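Trerwood beat Emdale by 4 runs in the regional one-day final, and by the time the trophy was handed over their chairman was already calling the club the best side in the county. The scorebook is less generous.

Put in to bat under low cloud, Trerwood lost both openers cheaply and needed a patient stand in the middle order to get going. Emdale then dropped the set batter twice off successive overs, and the last ten overs went for far more than they should have. Even so, the total looked short on a small ground with a quick outfield, and Emdale were well ahead of the rate at the halfway stage of the chase. 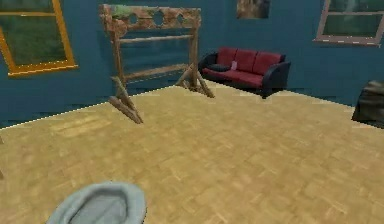 Emdale's collapse was largely their own work. Three batters were caught on the rope playing the same shot to the same fielder, and a fourth was run out looking for a second that was never there. Anyone wanting to put a side in the stocks for a lost final, old timber, three round holes and all, would have had plenty of candidates. Trerwood's bowlers kept a decent length and held their catches, which was enough. Six were needed off the last ball, and a mistimed drive brought one.

Captain Tímea Pálfi, who bowled the final over, said afterward that her side had "never doubted it." Her field placings suggested otherwise. With eight balls left she had pulled almost everyone back to the boundary, leaving gaps that a calmer pair would have picked off for twos. Emdale went for the big hit instead and lost two wickets in that time.

The win completes a season in which Trerwood finished 6 points clear in the league, a margin that flatters them a little. Two of their hardest away games were washed out, and they met Flemine, the defending champions, when that club was missing its whole new-ball attack. None of this is Trerwood's fault, but talk of a new era seems early.

Attendance was announced as 733. From the pavilion end it looked closer to 400 by the close, after a long rain delay had sent a good part of the crowd home.
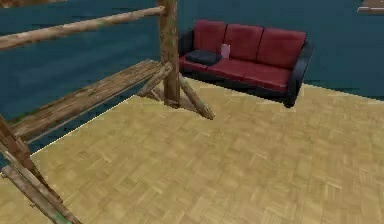
Boglárka Bognár disagreed with most of the above, saying that finals are won by whoever is ahead at the end and that Emdale had been given every chance to finish the job – "they had wickets in hand and they wasted them."

She has a point about the wickets. A better test comes in May, when Trerwood open the new season away to Flemine, who expect to have their fast bowlers fit again. Sipos, promoted as runners-up, visit the week after. Emdale have yet to say whether their coach will stay on.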